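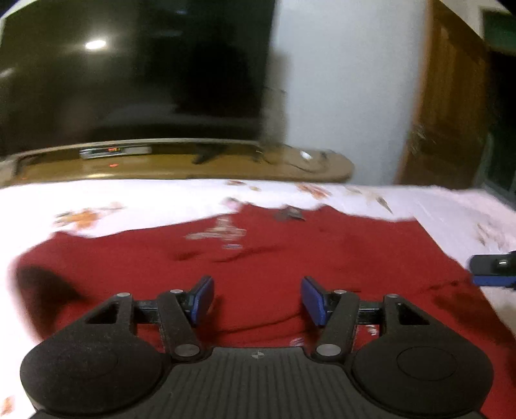

How often should a driver check the lights on a car?

Once a month, and again before any long trip after dark. Walk all the way around the car with the engine running and every lamp switched on in turn, including the brake lights, the turn signals and the one over the license plate.

RISTORA LIGHT CHECK: 800 CARS ARRIVE WITH A LAMP OUT, MOST DRIVERS SURPRISED TO HEAR IT

WATUDCOMBE - For immediate release

Drivers will notice a new dent in the door from across a parking lot. A dead brake light can apparently follow them around for months.

That is the plainest reading of the results released today by Ristora, the vehicle lighting supplier, which spent the month of May offering free light checks at Tindall and Koster service centers in and near Watudcombe. Technicians looked at 2,731 cars, vans and pickups. Of those, 800 had at least one exterior lamp that did not work at all. The count leaves out lamps that worked but were dim, cloudy, pointed at the treetops or held on with packing tape, all of which went into a separate column that Ristora's technicians came to call "other business."

Drivers were asked to fill in a short card before the check began. A total of 2,291 did so, and the first question was whether they believed all their lights were working. Most ticked "yes." A smaller group ticked "I think so." A handful crossed out both answers and wrote in the name of the family member who is supposed to deal with this sort of thing.

"People aren't lying on the card," said Hélène Després, who runs the check program for Ristora. "They're sitting in the driver's seat, and from the driver's seat everything looks wonderful. The dashboard glows, the road is lit up, the radio comes on. The back of the car is a foreign country."

WHERE THE DARK SPOTS ARE

Brake lights were the most common failure, followed by license plate lamps and then low-beam headlights. Turn signals did better than expected. Després puts this down to the fast, irritable clicking that many cars make when a signal bulb has failed, a noise that few people can live with for long.

"If a dead brake light made a noise, we could have stayed home in May," she said.

The license plate lamp has no such advocate. It is small, it sits where no driver ever looks, and its absence bothers only the people whose job it is to read plates. Several drivers told technicians they had not known the lamp existed. One asked whether it was new.

Low-beam failures caused the most debate at the counter. Drivers with one working headlight out of two tended to describe the car as "mostly fine," and some had been using the high beams to make up the difference. Ristora would like to state for the record that this does not make up the difference. It moves the problem to the driver coming the other way, who did not ask for it.

Fog lights turned up in the results for the opposite reason. They worked very well, and a good many were switched on, at lunchtime, in sunshine. Drivers who were asked about this usually wanted to know which button it was.

AUTOMATIC IS A STRONG WORD

The card also asked about the automatic setting on the headlight switch. A large share of those who answered said they left the switch there all year and had not touched it since they got the car.

Automatic headlights are a good thing and Ristora is not here to scold them. The trouble comes in the in-between weather: steady gray rain at three in the afternoon, spray off a truck, the kind of mist that is bright enough to fool a sensor and thick enough to hide a silver sedan. On many cars the sensor responds to how bright it is outside. It has no view on how far anyone can see.

Daytime running lights add to the confusion. They come on at the front and, on plenty of cars, leave the rear entirely dark. A driver in heavy rain sees a glow on the road ahead and a lit dashboard and feels well taken care of. The driver behind sees rain.

"I had a very nice man argue with me about this for ten minutes," said Després. "Then we walked around to the back of his car together. He said 'huh.' I get a lot of 'huh' in this job. I've come to think of it as applause."

THE CASE OF THE CLOUDY LENS

Lamps that worked but did not do much work made up the bulk of the "other business" column. Plastic headlight covers turn yellow and hazy after years in the sun, and the change is so slow that the owner adjusts to it. Drivers reported that the roads had become darker lately. A few blamed the city.

Mild haze can often be polished out with a restoring kit and an hour of patience. Heavy haze, deep cracks or water inside the lamp call for a new unit. Technicians at the Koster locations also reported a steady stream of questions about toothpaste, which has a following online. It will take off a little of the haze. It will also leave the front of the car smelling like a dentist's office, and the haze tends to be back before long if the surface is not sealed afterward.

Aim was the other repeat offender. A headlight can be knocked out of line by a bumper tap, a worn spring, a bulb that was not seated properly or a trunk full of patio stones. The last of these fixes itself when the stones come out. The others do not, and a headlight that points too low is as little use to its owner as one that points too high is to everybody else.

Tindall will continue to offer aim checks at the same price as before, which is nothing, during normal service hours. Drivers are asked to arrive with the trunk loaded the way they usually drive. Staff will not comment on the contents.

WHAT TO DO ABOUT IT

A light check needs no tools. It does need either a second person or a wall.

With a second person, the driver works the controls and the helper walks around the car calling out what is lit. Agree on the words beforehand. "That one's not doing it" has been the start of many long conversations in many driveways.

With a wall, or a garage door, or a big store window after closing time, back up close enough to see the reflected glow in the mirrors. Press the brake pedal. There should be a light on each side, and on most cars a third one up high in the middle. The third one is easy to forget and was missing on a surprising number of the vehicles checked in May, including one that had arrived at a Tindall center to have its other two brake lights replaced.

Go through them in order: parking lights, low beams, high beams, turn signals front and rear, hazards, brake lights, reverse lights, rear fog light if there is one, license plate. Wipe the lenses while you are there. Road film cuts the light more than most people would guess, and a damp cloth is cheaper than anything Ristora sells.

If a bulb is out, check the owner's manual before buying a new one. On some cars the job takes two minutes and a fingernail. On others the manual suggests removing the battery, the wheel liner or, in what Després calls "the more ambitious designs," the front bumper. There is no shame in handing those over to a shop. Headlight bulbs are often worth changing as a pair, as the second one has lived the same life as the first and may have similar plans.

Halogen bulbs should not be touched on the glass with bare fingers. The oil from the skin makes a hot spot and shortens the bulb's life. Drivers who have already done this can clean the glass with rubbing alcohol while the bulb is cold, let it dry, and tell no one.

NEXT ROUND

Ristora and its partners plan to repeat the checks before the evenings get dark again. Tindall and Koster centers in Watudcombe will take walk-ins from 4 p.m., an hour picked to suit people on the way home from work, who are also the people most likely to need the lights by the time they get there. There is no charge for the check. Common bulbs will be fitted at cost where they can be reached without taking the car apart.

The card will be shorter this time. The question about whether all the lights are working stays in.

"I want to see if the answer changes," said Després. "I'd be happy with more people ticking 'I don't know.' It's the first correct answer some of them will have given us."

Asked about her own car, she confirmed that it went through the check on the opening morning and that the result was one license plate lamp, left side. It has been replaced.

NOTES FOR EDITORS

The checks were carried out in May at Tindall and Koster service centers in and near Watudcombe. Vehicles checked: 2,731. Driver cards completed: 2,291. Vehicles with at least one exterior lamp not working: 800. Vehicles were brought in by their drivers and were not picked at random, so the results describe the cars that came in and should not be read as a figure for all cars on the road.

Lamps that were lit but dim, hazy or badly aimed were recorded separately and are not part of the 800. Interior lamps were not checked, although several drivers asked.

Ristora supplies replacement bulbs, lamp units and lens care products to service shops. Interview requests for Hélène Després can be sent through the Ristora press desk, which is staffed until 5 p.m. Photographers who want to attend the next round should contact the service center in advance and expect to have their own brake lights looked at.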